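Hello all,

Picking up Gaëtan's question from last week (quoted at the bottom, so nobody has to dig through the archive). I've had the Amitwood tabletop sorting kit on trial at Clurnlow since the start of June and I said I'd write something up once I'd stopped being cross with the installer. I've now stopped being cross with the installer, mostly, so here goes.

A few pictures first, then the long bit.
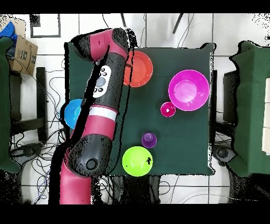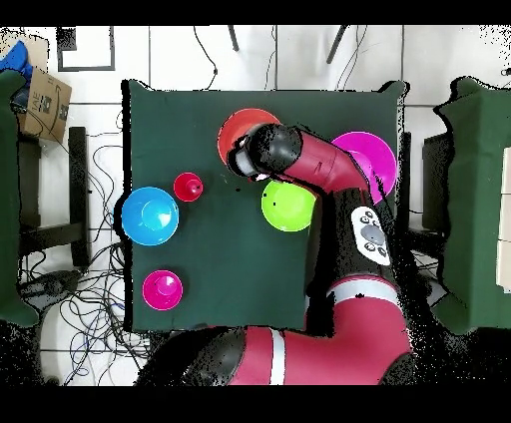
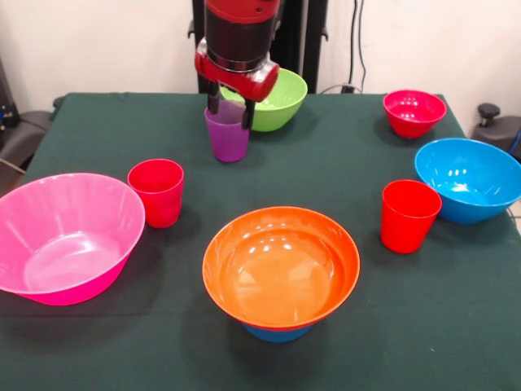 Cup and bowl work on the green cloth. The last one is from the side, with the purple cup in the gripper.

So, what do you get? The kit is software plus a box of bits. You bring your own arm and gripper, and they supply the task sheets, the camera brackets, the calibration board and a licence for the thing that does the learning, which they call Jeltberg for reasons I never got to the bottom of. There's a crockery set as an add-on, but I didn't buy it. Any cheap coloured plastic will do and the task sheets tell you what sizes to look for.

Setting up took me most of a morning, and then most of an afternoon when I found I'd put the side camera bracket on upside down. The manual has a drawing of this bracket and the drawing is wrong. I reported it and Daranee Wannasri on their support desk wrote back inside the hour with a corrected page, so full marks for that. She also told me which of the two installers to use, and if you take nothing else from this message, take this - use the small one and let it fetch the rest. The big one fell over on me at 81 per cent, four times, always at the same spot, and then left a half-finished folder that the small one refused to overwrite. Delete the folder by hand and you'll be fine.

Right, the actual sorting. The task sheets start very gently (pick up one cup, put it down somewhere else) and build up to stacking bowls and then to mixed tables, where you scatter everything about and ask for a particular piece by colour. I thought the early sheets were a bit babyish and skipped ahead. Don't! The later ones lean on the grasps you've recorded in the early ones, and I had to go back and do them properly with my tail between my legs.

Cups are the strong point. It takes them by the rim from above, and once I'd recorded the first couple of sheets I'd have trusted it with cups while I made a coffee. Bowls were harder going. The wide ones are all right, but the shallow ones that are nearly plates gave me a lot of bother, as the gripper goes in at the angle it learned for a deeper bowl and ends up pushing the thing along the cloth. Rosalie Schnyder had the same trouble on her setup and got round it by recording a separate grasp for anything shallow. I've copied her and it's much better, though it does mean more sheets.

Stacking was the bit I enjoyed most. Nesting one bowl in another is lovely to watch when it goes well, and you can be surprisingly sloppy about where the bottom bowl is. Getting them apart again is another matter. The kit has no sheet for unstacking at all, and when I asked I was told it's "on the list". I've been doing it by hand, like an animal.

Colours, then. Gaëtan asked about this specifically. My advice is to be careful with pinks and reds. If you ask for "the red one" with several pinkish things on the table you're leaving a fair bit up to luck, and I ended up renaming mine in the settings so that each had a name I'd never mix up when tired. Blue and green gave me no bother. See-through plastic I was dreading, and it's been better than I feared, but I'd still do extra recordings for it.

You do want a matt cloth, by the way. I tried the bare tabletop for a day and the reflections drove it potty. The manual mentions the cloth in one line on the second-last page when it ought to be in capitals on the front.

The depth view is the other thing I'd grumble about. Depth goes missing in speckles along the edges of the arm, and you can see it in the first two pictures. Amitwood say the software ignores those patches, and I've no reason to doubt them, but I keep my small things well away from the arm at the start of a run anyway. Nhyira Mahama thinks I'm being superstitious. She may be right.

Money. The trial is free for a month and after that it's 954 a year for one arm, support included. For comparison, the Krishnan package we looked at last winter was cheaper on paper but charged for every support call, and with an installer like this one I'd have been bankrupt by lunchtime. There's a club rate if 10 or more of you sign up together, which is partly why I'm posting this to the whole list and not just replying to Gaëtan. I don't earn anything from it, I'd just like the discount!

Would I pay for it? Yes, I think so, for teaching and for the sort of fiddling about that most of us here do. If you want something to run all day with no one in the room then I'd hold off until they've sorted out the shallow bowls and written the unstacking sheet. I've told them so.

Things I haven't tried: two arms on one table, anything soft, and the export to other formats. If someone has done the export I'd love to hear, as I've got a folder full of recordings I'd rather not be locked into.

If you're interested in the club rate drop me a line off-list, please, so we don't fill everyone's inbox with "me too".

All the best,
Diễm

Diễm Hứa
Clurnlow

---

Gaëtan Bouvier wrote:

> Hi everyone,
>
> Has anybody on here used the Amitwood sorting kit in earnest? The
> brochure is all smiles and I can't find a review by a person who
> wasn't sent one for nothing.
>
> What I'd like to know is:
>
> - how long it takes to set up if you already own the arm
> - whether it copes with colours that are close to each other
> - whether it can manage bowls as well as cups (our last one could
> only really do cups)
> - what it costs once the free month is over, as the website makes
> you fill in a form to find out and then they ring you up
>
> I seem to remember Diễm saying she had one coming. Diễm, did it
> ever turn up?
>
> Cheers,
> Gaëtan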